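Rorkbridge Ballot Watch
@rorkbridgeballot

1/ The Yes on 7 campaign put out a press release this morning bragging about "500 grassroots donors." I read the filing that goes with it. I have some questions, and the campaign's press office has so far answered none of them.

2/ Quick catch-up if you don't live in Rorkbridge. Measure 7 would let the city sign long parking contracts without going back to voters. The Yes side calls it modernization. The No side is mostly shop owners on Leblanc Avenue with homemade yard signs.

3/ First problem: what's a donor? The release says 500 of them. The filing doesn't list 500 names, and it doesn't have to, as city rules only require a name when a person gives more than $500 over the whole cycle. Everybody under that goes in one lump sum on page one.

4/ So the number can't be checked by you or me. Could be true. Could also be the same people giving every month through Clillik, which issues a new receipt number each time the card is charged. Receipts are easy to count. People take a little more work.

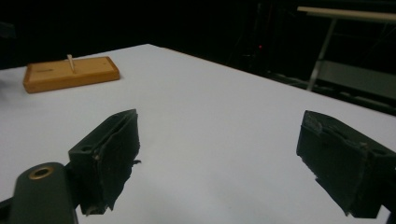
5/ I asked whether the figure was people or receipts. The reply thanked me for my interest in the future of Rorkbridge.

6/ Second problem: "71 percent of our supporters gave small." Fine, I'll take their word for it. That's a share of supporters. It says nothing about the share of the money, and the money is what buys the mailers. I've had four of those mailers and recycling day isn't till next week.

7/ The money is on page three. The largest contribution by a mile is from Wamex, which runs parking garages. I did not have to dig for this. It's typed in the same font as everything else. It just didn't make the press release.

8/ Before anyone yells: Wamex giving to a parking measure is legal. It's also what I'd do if I ran parking garages and somebody wanted to make the contracts longer. My gripe is with the word "grassroots" sitting on top of it.

9/ And yes, I read the No side's filing too. It's thin and sloppy. They reported a banner purchase twice and had to amend. They also claim "overwhelming support," and the evidence appears to be a sign-up sheet from a street fair. I don't believe them either.
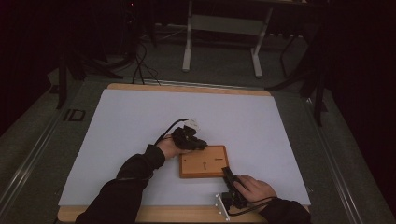 10/ Now the part of the measure that should get more attention than the fundraising, the exception on the last page. Voters would still get a say on any contract that is "substantially new in character." Sounds broad. Then you read the definitions, and renewals are out, extensions are out, and so is anything with the same operator on the same site. Picture the little block on that white board, with the keyhole slot in the middle of it. There's an opening, sure, but it was cut to a shape, and most of what you'd try to put through won't go. Who wrote that definition? The city attorney's office says it came "from stakeholders."

11/ I asked which stakeholders. They told me to file a records request. I filed one. They have seven days to acknowledge it, and acknowledging it doesn't mean handing anything over.

12/ A couple of replies want to know why I'm picking on a small local race when there's real corruption out there. I haven't said corruption. I've said a campaign picked the kindest number on the page and left off the biggest one. Campaigns do that at every level. In Rorkbridge the filing is short enough to read over lunch.

13/ Someone else says Clillik does remove repeat donors. Show me. Their help page says campaigns "may choose" to merge records by email address. May choose! So did this campaign choose to? If it did, saying so takes one sentence.

14/ What would change my mind: a statement that the 500 are separate people, plus the total dollars from donors under the limit next to the total from everybody else. Both are in the treasurer's spreadsheet already or the filing couldn't have been put together.

15/ No, I'm not telling you how to vote. There's a decent argument that short contracts cost the city money, and I'd like to hear it from somebody who doesn't own a garage. The city's own cost memo is two pages and one of them is a map.

16/ Update, late afternoon. The campaign has changed "500 grassroots donors" to "500 grassroots contributions" on its website. No note, no correction, same press release otherwise. The mailer that landed in my box at lunchtime still says donors.

17/ I've saved both versions of the page. Next filing is due in October and I'll read that one too. If you have a Yes or No mailer I haven't posted, send me both sides of it, including the tiny print that says who paid.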